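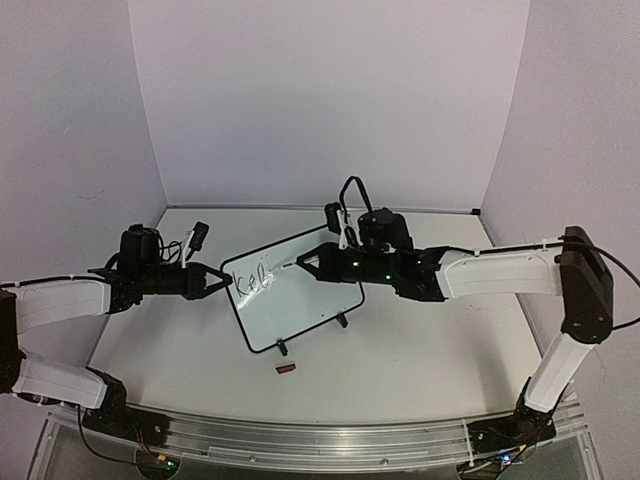

Chapter 16
Writing on Whiteboards

A small whiteboard with a thin black frame is enough for most of the work in this chapter. You will also need a marker and an eraser. Letters written on a board often climb toward the right, and glare can make the end of a word hard to read. Section 2 covers letter size and spacing. The exercises at the end use word lists from the Damberg school survey, which collected 2,700 samples of board writing.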